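Dear friends and neighbors,

March got away from me again, so please forgive the lateness of this letter. I meant to have it in your mailboxes before the mud arrived, and now the mud is here and so, finally, is the letter. The good news is that the Ruchti Street sewing room is open again after the floor was redone, and those of you who have been asking me in the grocery store when you can come back may come back any evening you like, from 6 until 9. Bring your own scissors if you have a pair you trust. Ours are still out being sharpened.

Most of what I want to talk about this time is pattern tracing, which I know sounds like the dullest part of making a shirt (it is my favorite part, but I was a strange child). We had such a lovely turnout for the winter workshop, and the question I heard over and over was why a pattern that fit so nicely the first time came out snug the second. Nearly always, the answer was that the original had been cut up and then pinned and repinned until the edges were worn soft as tissue.
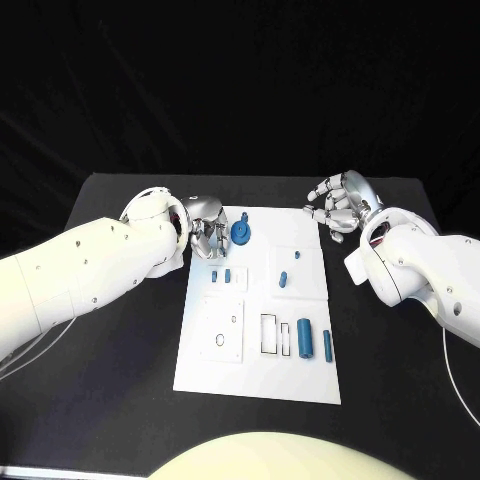 Tracing your pattern onto fresh paper before you cut anything will save you so much heartache. Use a sheet bigger than you think you need, and press the original with a cool, dry iron first so it lies flat. I like to work on a dark table, like the charcoal one in the picture, where a big white sheet stands out so clearly that you can see right away if a corner has crept under. Black outlines are the easiest on tired eyes, too, and I say that as somebody who spent years squinting at pale pencil. Mark your notches and your grainline before you lift the original off, and write the size and the month on every single piece, even the little collar stand. Especially the collar stand!

Calum Kinnear has kindly offered to bring in his roll of Clallero tracing paper, which is 60 inches wide and wonderful for coats, and he is happy to share it as long as somebody helps him carry it up the stairs. We also have a box of Givora patterns that came to us from an estate, and I do mean a box, with dresses and aprons and one very ambitious cape. Number 3596 is a wrap skirt that I have made 3 times myself and would make again tomorrow. You are welcome to trace any of them, but please fold the originals back into their envelopes when you are done.

Last thing, the quilt raffle brought in around 200 dollars, and it has gone toward new bulbs over the cutting tables. Come see them, and bring that half-finished project you've been hiding in the closet. I have one too.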